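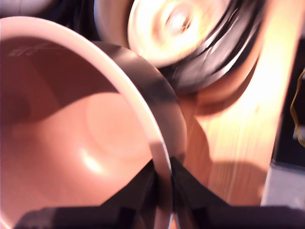

Communiqué de presse

Odham ouvre Planus, son outil d'apprentissage par démonstration pour bras robotisés

Drultevlow, le 26 juillet 2024. La société Odham annonce la mise à disposition de Planus, un ensemble logiciel et matériel qui permet d'enseigner une tâche de manipulation à un bras robotisé sans écrire de programme. L'opérateur montre le geste, soit en guidant le bras à la main, soit en le pilotant à distance au moyen d'une poignée de commande. Les démonstrations enregistrées servent ensuite à entraîner le modèle qui exécutera la tâche.

La première version couvre la manipulation de vaisselle : saisir un bol par le bord, le déplacer, le poser, l'empiler, le ranger dans un casier. Ces gestes ont été retenus à la demande de Camargo, exploitant de cuisines collectives et premier client du projet, qui souhaite automatiser une partie du tri en sortie de lavage.

Deux façons de montrer le geste

En guidage manuel, les moteurs du bras sont rendus souples et l'opérateur l'accompagne jusqu'à l'objet. Cette méthode convient aux trajectoires courtes et aux postes où l'on peut se tenir à côté de la machine. La fermeture de la pince se commande par un bouton placé sur le poignet du bras.

En pilotage à distance, l'opérateur est assis devant un écran et tient une poignée qui reproduit les mouvements de la pince, ouverture et fermeture comprises. Il travaille avec l'image de la caméra de poignet, la même que celle dont disposera le modèle. Odham recommande cette méthode pour les objets creux ou brillants : l'opérateur apprend vite à choisir un point de prise que la caméra montre bien, et évite les approches dans lesquelles un doigt de la pince cache le bord.

Les deux types de démonstrations peuvent être mélangés dans un même jeu de données. Le logiciel enregistre les images, la position des articulations et l'ouverture de la pince, puis découpe chaque séance en essais. Un essai raté peut être conservé et marqué comme tel, ou supprimé depuis l'interface.

Ce qu'il faut pour une nouvelle tâche

Pour une tâche simple sur un poste fixe, Odham conseille d'enregistrer 200 démonstrations. Un opérateur formé en réalise 60 par demi-journée, pauses et remise en place des objets incluses. L'entraînement se fait sur un serveur local fourni avec l'ensemble ou sur celui du client. Les images ne quittent pas le site, sauf accord écrit.

La formation des opérateurs dure une journée. Elle porte sur la conduite du bras, la régularité des gestes, la variation des positions de départ et la relecture des enregistrements. Aucune connaissance en programmation n'est demandée. Chez Camargo, neuf agents ont suivi cette formation sur le site de Drultevlow, où l'essai est en cours.

Lorsque le modèle hésite ou manque une prise en production, l'opérateur peut reprendre la main à distance, terminer le geste et ajouter cette correction au jeu de données. Le réentraînement est lancé manuellement. Odham n'a pas prévu de mise à jour automatique dans cette version, afin que chaque modèle soit vérifié sur le poste avant sa remise en service.

Limites connues

Planus ne prend pas en charge les verres à pied, les couverts en vrac ni les récipients pleins. La cadence reste inférieure à celle d'une ligne de tri classique, et l'éclairage du poste doit rester proche de celui des séances d'enregistrement. Tout changement de pince impose de refaire une série de démonstrations.

Disponibilité

Les commandes sont ouvertes aux entreprises et aux laboratoires. Les premières livraisons auront lieu en septembre. L'ensemble comprend le bras, la pince à deux doigts, la caméra de poignet, la poignée de commande, le serveur local et la licence du logiciel, avec une assistance technique de 18 mois. Le logiciel seul sera proposé plus tard aux clients déjà équipés ; la liste des bras compatibles est communiquée sur demande.

Des démonstrations sur rendez-vous sont organisées dans l'atelier d'Odham, à Drultevlow. Les visiteurs peuvent y apporter leur propre vaisselle.

À propos d'Odham

Odham conçoit des postes de manipulation robotisés pour la restauration collective et la logistique légère. La société assure l'installation, la formation et la maintenance de ses équipements.

Contact presse : service communication d'Odham, Drultevlow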